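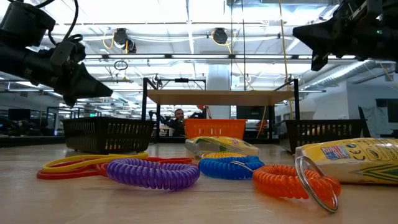

Notas para a palestra: "A gaveta de baixo"
Encontro de sábado, sala grande do Pratgate

Abertura (dois minutos, não mais, já me avisaram)
Boa tarde. Perguntar quem tem em casa uma gaveta com elásticos, clipes e uma chave que não abre nada. Esperar as mãos. Quem não levantou a mão está mentindo ou mora em hotel.
Agradecer à Piroska Magyar o convite e o microfone que funciona. No ano passado falei para a primeira fila e gesticulei para as outras.

De onde vem o assunto
Quando minha tia fechou a papelaria Howells, herdei o estoque miúdo: 206 caixinhas. Passei o inverno abrindo todas. Achei nove etiquetadas "diversos" e uma etiquetada "diversos (outros)". Pausa para o riso. Se não vier, seguir como se não fosse piada.
Tese, dita devagar: a categoria "diversos" é onde a organização vai para se aposentar.

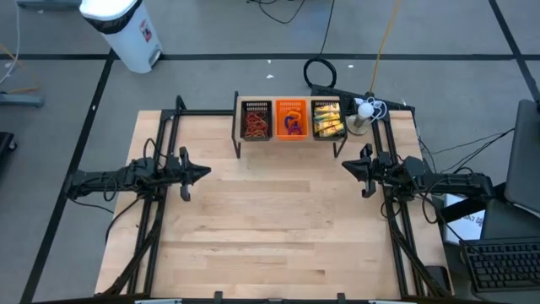 Três cestos, lado a lado. O da esquerda é o dos elásticos.

Primeira parte: o cesto
Todo mundo compra o cesto antes de saber o que vai dentro. Eu também. Comprei 60 na liquidação da Jusari e depois saí pela casa à procura de coisas que merecessem um cesto. As pilhas ganharam o delas. Os botões ganharam três, por cor, até eu descobrir que não sei distinguir marinho de preto à noite.
Contar a história do Arwel Parri e das tampas de caneta, versão curta. A longa tem um divórcio no meio e ele vai estar na plateia.

Segunda parte: o elástico
O elástico é o caso difícil. Ninguém compra elástico, ele chega preso à cebolinha, à correspondência, ao maço de talões. Guardamos por princípio. Anos depois vamos usar um e ele arrebenta no primeiro esforço, ofendido por ter sido chamado.

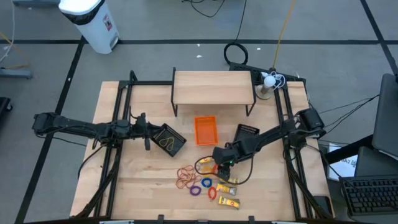

E mesmo arrebentado volta para a gaveta, porque jogar fora um elástico parece coisa de gente rica. Minha tia dava um nó e considerava consertado.
Regra que adotei em setembro: uma vez por mês, puxar cada um. O que não voltar ao tamanho vai embora. (Se houver tempo, demonstrar. Usar óculos.)

Terceira parte: a etiqueta
Escrever o que é, nunca o que se pretende fazer com aquilo. "Barbante" envelhece bem. "Barbante para o projeto" vira um lembrete mensal de fracasso.
Não falar mal do sistema Tondum de etiquetas coloridas. Metade da sala usa. Eu usei por uma semana e passei a outra procurando a legenda.
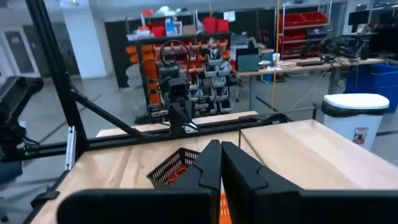 Leidy Marulanda respondeu, quando ensaiei esta parte com ela, que etiqueta é para visita: quem mora na casa sabe onde as coisas estão, ou acha que sabe, e dá no mesmo até faltar luz. Ler isso inteiro, é melhor que o meu argumento.

Fecho
Voltar à chave que não abre nada. A minha continua na gaveta, agora num cesto só dela, com etiqueta: "chave".
Perguntas. Se a Sioned Mostyn perguntar de novo sobre sacolas plásticas, dizer que é tema para outra palestra e olhar para o relógio.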